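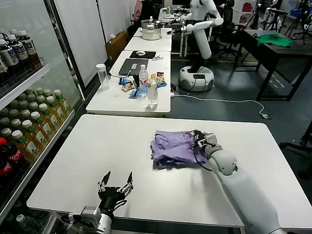 Purple cloth on the front table, right gripper closed on its right edge, left gripper open.

From: Eamon Hennessy
To: teleop-users list
Date: 12 November 2024
Subject: Re: Folding demos, when to let go

Clodagh Mac an tSaoi wrote:

> We are recording cloth folding by remote control at the Rokville site
> and have 90 episodes so far. Two of our operators keep both grippers
> shut on the cloth the whole way through. The other two let go with
> one hand and regrasp. Should I pick one style and throw the rest out?
> Also, is anyone trimming the pauses at the start?

Hi Clodagh,

I would keep both for now, but label them. We mixed the two styles in March without labels, and the trained policy would stop halfway with one gripper hovering over the cloth. We split the set by style and trained on the regrasp episodes only, and it stopped doing that. Biseo has a free text field per episode, so we just put the style in there.

The attached view is from the head camera. What I ask operators to check at this point is that the free gripper is up and open, clear of the table edge, before the other arm pulls. If the free hand is resting on the table you get a drag in the wrist readings and the episode is not much use.

On the pauses, yes, we trim. Anything over 6 seconds with no joint movement gets cut at the start and end. We leave pauses in the middle alone.

A few other settings, in case they help:

Recording rate is 30 frames a second on all cameras.
Operators swap after 22 episodes. Past that the grasps get sloppy.
Cloth gets dropped back in a heap between episodes, never laid flat.

Has anyone tried the Letau leader arms for this? Ours are the older Ayaaba ones and the trigger has a lot of play near the closed end, so light grasps are hard to teach.

Eamon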